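Spin Decay in Unresponsive Yoyos as a Function of Bearing Lubrication

Project report, Group 5
Madhu Goel, Yeison Chambi, Shanti Thakur

1. Purpose

The length of a string trick is limited by how long the yoyo keeps spinning. Players disagree on whether a ball bearing should be run dry or with thin oil. The project measured free spin time for one yoyo under three bearing conditions: as supplied, cleaned and dry, and cleaned with a single drop of thin oil. String tension and throw strength were treated as sources of error and controlled as far as the equipment allowed.

2. Equipment

The test yoyo was a Bramon with an aluminum body and a standard size C bearing. Polyester string from a single pack was used for all trials and replaced after every 10 spins. The oil was Tilto thin bearing oil. Speed was read with an optical tachometer aimed at a strip of reflective tape on one face of the yoyo. A second strip was placed opposite the first to keep the body balanced, and the displayed reading was halved.

3. Method

Hand throws were tried first and dropped. Starting speeds varied too much between throwers, and also between the first and last throws by the same person. For the recorded trials the yoyo was hung from a fixed hook and spun up with a rubber friction wheel on a hand drill. The wheel was withdrawn and timing began when the tachometer reading fell through the chosen starting speed. Timing ended when the tape could be seen to stop.
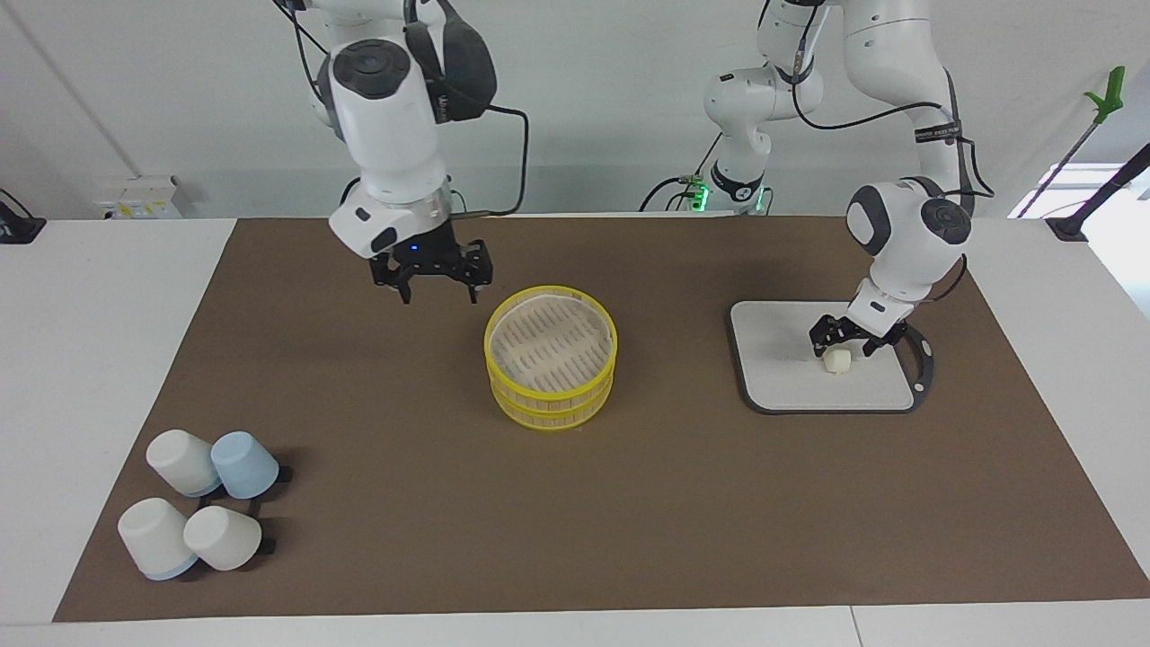 Figure 1. Robot arms above the brown work mat.

Each bearing condition was run 17 times. The first five runs in each set were discarded to let the bearing settle. Bearings were cleaned in solvent, spun out with compressed air and left open overnight before reassembly.

4. Results

The dry bearing gave the longest mean spin time and the oiled bearing the shortest. The as-supplied bearing fell between them, but its results drifted upward through the set. We take this to be factory lubricant working its way out of the races. The spread was smallest for the oiled bearing.

The dry bearing was clearly louder from the second set onward. Noise was not measured.

5. Sources of error

String wear was the largest remaining problem. A frayed string touches the inner walls and slows the yoyo, and replacement at fixed intervals did not fully remove the effect. One set was repeated on Monday after the axle was found to be loose. Side-to-side tilt was judged by eye.

6. Further work

The trials should be repeated with a second body shape and with a ceramic bearing. A hanging yoyo carries no trick load, so the results do not apply directly to play with several string layers in the gap.

Thanks to Vikas Mathur for the loan of the tachometer.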